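Search this site Enter keywords Go

Officiating notes: how the replay center handles the spot of the ball

The league office has received a number of questions from member clubs about spot reviews, most of them following the Thursday night game at Duven. This item sets out the procedure as it stands. Nothing in it is a rule change. The wording in the game manual is the same as it was in April, when the revised replay section went to coaches.

A spot of the ball is reviewable when the ruling affects a first down, a touchdown or a safety. It is not reviewable simply because a coach believes the ball should be half a yard further along. In the Duven game, Prarine challenged a spot in the third quarter on a second-down run. The line to gain was five yards away on either reading, so the challenge was not accepted and no timeout was charged. The referee's announcement left out the second part of that, and the visiting bench believed for several minutes that it was a timeout short. Referees have been asked to state both parts in future.

When a spot is reviewed, the replay official looks for three items in order: the frame in which the runner is down by contact or out of bounds, the position of the ball in that frame, and a fixed reference on the field that allows the position to be measured. Hash marks and yard lines are acceptable references. The painted line to gain shown on the broadcast is not. It is added by the production truck and can sit as much as a foot from the chains, depending on camera calibration.

The third item is where most reviews fail. A camera on the 40 looking at a play on the 22 gives an angled view of the ball and a straight view of very little. Unless two angles can be matched on the same moment, the replay official will usually let the call stand. "Stands" and "confirmed" are separate outcomes and should be logged separately. Marthinus Nkuna, who keeps the replay log, found several entries from the first half of the season where the two had been used as if they meant the same thing. These have been corrected.

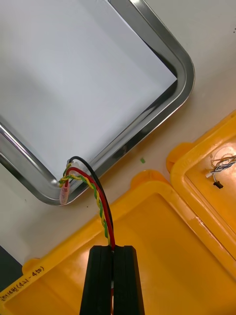 Synchronization is the other limit. The sideline and end zone feeds reach the booth through different paths, and at some grounds they arrive several frames apart. At full speed a runner covers close to a foot in two frames. The operator can line the feeds up by hand using the snap or a clear moment of contact, and should do so before the replay official begins measuring. Bongani Moodley has written a one-page procedure for this. It replaces the note issued in 2000, which assumed tape decks and is still pinned up in at least one booth.

Clubs have asked whether a sensor in the ball would settle the matter. The short answer is that it would settle one part of it. The Stundura system, which was tried in preseason at the Molefe ground, reports the position of the ball at a given time. It does not report when the runner's knee touched the turf. That moment still has to be taken from video, and the sensor clock and video clock then have to agree. Zinhle Swanepoel's report on the trial covers 210 plays and is available to head coaches and operations staff on request. It recommends a further season of testing before any use in regular games – the league has accepted that recommendation.

A few smaller points came up on the same call with clubs.

The ball is re-spotted from the nose, not the middle. If the review moves the spot and the result is still close, the chains are brought out again. The measurement is taken with the ball in its new position and cannot itself be challenged.

Forward progress is reviewable only as to where it ended. The judgment that progress had been stopped remains with the crew on the field. Roman Duda's clip reel for crew chiefs includes a goal line play that shows the difference clearly, and clubs may ask for a copy.

Game clock corrections after a spot review follow the usual rule. If the corrected spot changes the play from short of the line to a first down, the clock is reset to the time the play ended and starts on the referee's signal.

Inside two minutes of either half, the booth starts all spot reviews and coaches may not challenge. A coach who throws the flag anyway is charged a timeout. If the team has none left, the penalty is 15 yards.

Questions on any of this should go to Glenys Doolan in football operations, with the game, quarter and play clock time included. Requests without a play reference take much longer to answer. The next item in this series will cover catch and possession reviews near the sideline.

Contact the league office | Copyright Football Operations, all rights reserved | Back to top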